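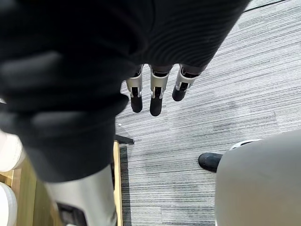 Tridemetti Hand, left and right

Humanoid hand with ribbed knit cover. Sold singly or as a pair. For workshops and households trying out machines on real chores.

In stock from March. Lead time for pairs is longer, ask Lucinda.

What it will do today

Picking up socks, tea towels, soft toys off carpet. Carrying a basket if the handles are stiff. Passing parts from one bin to another, same part, same bin, all day long. Wiping a flat worktop, slowly.

Shop floor is well ahead of the home here. Tichý have a pair on their packing bench on the day shift, doing carton inserts. 70 an hour on a good run. Their fastest packer does a lot more than that and they know it, they wanted the hand for the boring end of the shift.

What it won't do yet

Fold a fitted sheet. Load a dishwasher somebody else has half loaded. Find the other sock. Anything with wet glass, please don't. Buttons, no. Shoelaces, we get asked every week, no.

If you want a house cleaned, hire a cleaner. We say this on the phone too and we still sell hands.

About the cover

Dark grey ribbed knit over the back and palm. Unclips at the wrist, cold wash, dry flat. Do not tumble dry, it shrinks and then the thumb binds. Fingers stay bare so the tips can grip. Spare covers come in packs of 3.

Fingertips are dark, rounded and replacable. Pull off, push on, no glue. Carpet fluff gets in the open joints behind them so brush those out on a Monday or whenever you do your checks.
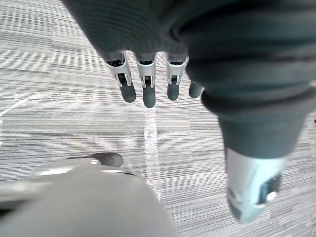 Before you order

Check your arm. Fits the Wisier wrist plate straight off, other makes need the adaptor ring (not included, see accessories). Right and left are not interchangable.

Check your floor. Striped carpet is harder than plain for picking up thin things, the software sometimes goes for a stripe. Lino fine. Rugs with a fringe, no.

Check your patience. Teaching a new chore takes 50 goes if it's an easy one. Towels were easy. Coat hangers weren't.

From a customer

"Had ours since the autumn. It clears the lounge floor while I cook. Puts things in the wrong basket but they are off the floor." Soledad Haddad

In the box

Hand, one cover fitted, 13 spare tips, brush, wrist bolts, printed guide. Cable is extra.

Questions

Sales: Lucinda Doucet. Fitting and repairs: Dwayne Van Dusen, mornings only. Returns within the month, cover clean please.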